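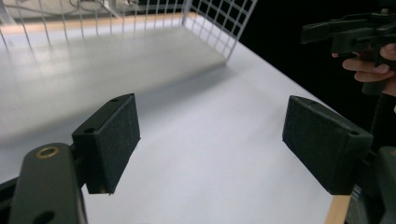 White table tops – what are you lot using to keep them decent?

sunita_m
18 October 2018
Right, quick one as I'm on my break. Got a flat white table for the workroom, second hand, came out of an office clearance in Gornton. Lovely to work on, can see every screw you drop. But it shows EVERYTHING. Pencil, tea, black scuffs off anything rubbery. Do I seal it, cover it, or just live with it? Budget is whatever's left after the chairs so not a lot.

Sunita Montoya (Gornton)

kostiuk_bench
Live with it. Had a white top 2 years, wiped down at the end of the day with a bit of washing up liquid. Still fine. People fuss.

turken692
Cover it!! Clear sheet cut to size, taped underneath. When it gets manky you peel it off and put a new one on. Did all four of ours in March and would not go back.

kostiuk_bench
And then you've got bubbles under your sheet and glare off the window. No thanks. Also crumbs get in at the edges, dont tell me they don't.

turken692
Not if you tape it properly – mine's flat as anything. Glare I'll give you, bit of a pain in the afternoons.

Solomiia D
What are you putting on it, Sunita? Matters more than the top does. If it's paper and sewing then wiping is plenty. If it's dark rubber or foam then that's where the black marks come from. I stand anything like that on a bit of scrap card.

sunita_m
Bit of both. Mostly small repairs, so little screws, bushes, odd bits of wood trim. Some stuff with dark grippy pads on, they're the worst for scuffs I reckon. Card is a good shout, hadn't thought of it.

old_grommet
Melamine sponge for the scuffs. Light hand or you'll dull the finish.

kostiuk_bench
Please don't. Took the shine clean off a patch of mine with one of those, size of a saucer, can still see it when the light's on.

old_grommet
How hard were you rubbing?? I said light hand.

kostiuk_bench
Normal hand.

Solomiia D
Try a pencil rubber first, the soft white sort. Shifts most rubber marks and you can't do much damage. Then the sponge somewhere it won't show, if you must. I'm with Kostiuk on sealing btw, leave well alone, the stuff I used went yellow by the window.
Solomiia Didenko

turken692
Nobody mentioned price so – my sheet was £90 for the four, off a roll from Storstead. Cheaper if you've only the one table obv. Get it wider than you need, I cut the first one short and had to bin it.

sunita_m
£90 is more than the table cost me, ha. Going with card and a rubber for now. Will have a go on the big mark at the back tonight.

old_grommet
Which end is the wood trim at, if you don't mind me asking? If there's bare wood anywhere near the top keep the washing up water off it. Damp cloth, wrung right out.

sunita_m
It's loose bits, not part of the table. Kept in a tub. But noted, ta

sunita_m
Update: rubber got most of it. Grey shadow left, only see it if you crouch. Still don't want the sheet, sorry turken

turken692
Your loss. Offcut's here if you change your mind, just pay the post.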